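Minutes of the equipment planning meeting, assembly cell 4
October
Posted by Brzozowska, production planning office
Print this page | E-mail this page

The meeting opened at 9.30 in the small conference room at the Zuvevach site. Present were the production planning office, maintenance, purchasing, the safety office and one representative of the integrator, Ikov, who joined for points 2 to 4 only. The minutes of the previous meeting were accepted with one correction: the delivery period for the pneumatic parts is seven weeks, not seven days.

1. Budget position

Purchasing reported that the approved frame for cell 4 is 308 thousand for the whole project, including installation and training. From this amount, 50 thousand is already committed for the electrical works and the new floor connection. The purchase order for these works was signed before the summer and cannot be moved to another project.

Maintenance asked if spare parts are inside the frame or outside it. Purchasing answered that the first set of spare parts is inside, and later parts will go to the yearly maintenance budget. Maintenance does not agree fully with this and wishes it to be noted. In cell 2 the first set was used up during the start-up period, and the yearly budget had to carry the second set with no warning.

2. Layout proposal from Ikov

Ikov presented the second version of the layout, prepared in the simulation software Plurano. In the first version the arm stood in the middle of the table, and the safety office had objected to the reach over the walkway. In the new version the arm is near the edge of the grey table, and the work objects are grouped close together on the same part of the table.

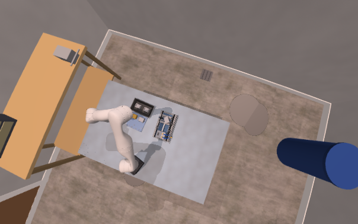 Fig. 1. Cell 4, layout version 2, simulation view from above. Arm, dark tray, blue mat and rack on the grey table; orange wooden tables on the left.

The participants discussed the free part of the table. Production planning would like to keep it free for a second rack in the future. Ikov confirmed that this is possible if the second rack has the same foot as the first one, but the cycle time must then be calculated again. No cycle time for two racks has been given yet.

Maintenance asked about the wooden tables. The simulation uses the furniture which we have in the hall now, and nothing new is offered in its place. The opinion of maintenance is that wood is acceptable for hand work and for keeping boxes, but the arm and the fixture must stand on a table that does not change with the humidity. Ikov agreed. The grey table is a separate position in the offer and will be fixed to the floor.

The safety office noted that no fence is drawn. Ikov explained that the fence, or the scanner if we choose it, will be added in version 3 after our decision under point 3. The safety office asked that no part of the order be released before version 3 is checked and signed.

3. Fence or scanner

Two variants were compared. The fence is cheaper to buy and maintenance knows it well. The scanner leaves the cell open, and the operator can bring the trays without a door. However, it requires a yearly inspection by an outside company, and purchasing has only one price for this.

Production planning prefers the scanner, while maintenance prefers the fence. After a long discussion it was agreed that Ikov will send a price for both variants, with the inspection shown separately for the first four years. The decision is postponed to the next meeting.

4. Buying or renting the arm

Ikov offered a rental of the arm with the right to buy it later. Purchasing calculated that rental becomes more expensive than buying in the third year. For the tray, the mat and the rack there is no rental, they must be bought in any case.

It was decided to buy the arm. The rental offer will be kept in the folder in case the frame is reduced at the end of the year.

The representative of Ikov left the meeting after this point.

5. Training

Two operators from each shift and one person from maintenance will be trained. The training is inside the Ikov offer but the travel is not, and purchasing will ask if it can be held in Zuvevach. The shift leaders must give the names to the planning office before the order is released.

6. Tasks

Purchasing: to ask for a second price for the yearly scanner inspection.
Purchasing: to clarify the place of training.
Ikov: to send layout version 3 with both safety variants, and the price for each.
Maintenance: to prepare the list of spare parts for the first set, with quantities.
Safety office: to check version 3 and answer in writing.
Production planning: to measure the free passage beside the wooden tables and send the result to Ikov.

7. Other matters

Maintenance reminded that the compressor in the hall is near its limit and a new consumer cannot be connected without a check. The check will be done together with the electrical works. If a new compressor is needed, it will be requested as a separate investment.

The next meeting will be called when version 3 is received. The meeting was closed at 11.15.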